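Re: [fondura-lore] Who trained the Gray Wardens of Emance?

Chelsea Bloxham wrote:
> I thought the Wardens only took one pupil each. Isn't that in book 2?

Hi Chelsea! It is, but only for the northern order. In book 3 old Olatunji takes on seven kids at once and teaches them all the river-listening trick (my favorite chapter, I've read it to bits).
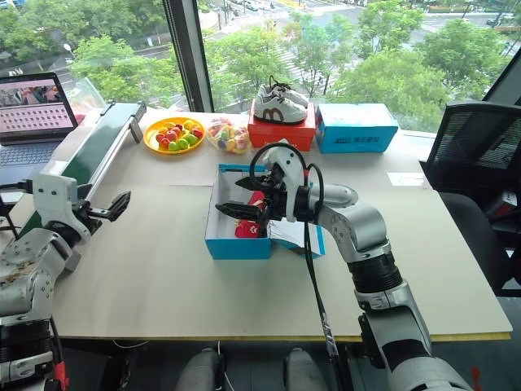 The blue box, lid off.

Güven thinks the one-pupil rule was dropped after the siege of Aswood. I'm not so sure, so could someone with the hardcover check page 83 for me?

Firouzeh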